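Sorting the blocks, and what I did about bins

8 Jun 2022

I have been putting off the blocks since April. They came from Irja Partanen when she cleared out her flat, in two carrier bags and a shoebox, and they have been under the stairs ever since. Kaisu needed the shoebox back for her receipts, so that settled it.

They are plain rectangular blocks, most of them painted, a few bare. I had hoped they were all from one set but they are not. Some have square corners and some have been rubbed down a little, and the greens are from at least two different tins of paint. The reds are closer together, more of a brick colour than a proper red. I washed the lot in the sink with washing-up liquid and laid them on a towel overnight. One of the bare ones split along the grain, so it has gone in the bag for kindling.

The question then was what to keep them in. My first go was a deep cardboard box from the Drasden shop, and it was no good. Everything you want is at the bottom, so you tip the box over, and then they are all on the floor. After that I tried a wicker basket with a lid. Blocks catch in wicker and it sheds bits.

What I have come round to is a metal bin with an open top. You can see what is in it without moving anything. It doesn't sag when you lift it, and if the paint marks the sides you can wipe it off with a damp cloth. The one thing against metal is the noise. A block dropped from any height into a bare bin can be heard in every room of this house, and Kalevi, who sleeps in the afternoons when he is on lates, has mentioned it more than once.
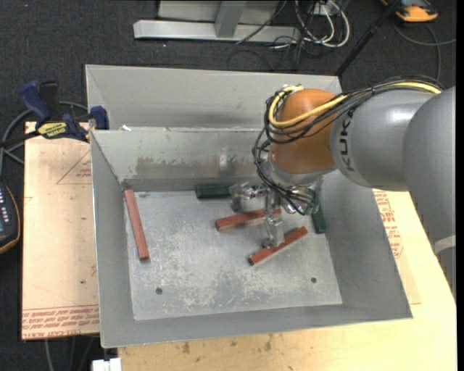 A piece of felt on the bottom would help with that, but felt collects fluff and the blocks stop sliding, so you can't push them to one side with your hand when you are looking for one in particular. I cut a piece to fit, tried it for an evening and took it out again. The rule now is that blocks are put in and not dropped in. It is kept to most of the time.

I also learned not to fill a bin. With only a few blocks spread over the bottom you can pick up any one of them without knocking the others. Once they are lying on top of each other you have to dig, and digging is how the corners get chipped. It is the same with the ones pushed right up against a side, as there is nowhere for your fingers to go. Heikki Niskanen says a bin with sloping sides is better for this – a bit more room at the top for your hand – and I think he is right.

So the blocks are split up. I have 33 that are worth keeping, across four bins. I started off sorting them by colour, which looked very tidy and was no use at all, because anyone who builds anything wants more than one colour. Now they are sorted by length. The long ones get used the most, so those bins are at the front of the shelf.

The shelf is the bottom one of the Virnine unit in the back room. I had to move it up by one set of holes to get the bins under it, and that meant taking out everything above, including Seija Räsänen's jam jars, which I am still looking after. Two of the pegs were bent. I have ordered more.

There are a few odd pieces left over, a half-length green and some thin ones that may not be blocks at all but offcuts. They are in a bowl on the windowsill. If Irja wants them back she can have them, and otherwise I'll use them to level the plant stand, as it has rocked ever since we had the floor done.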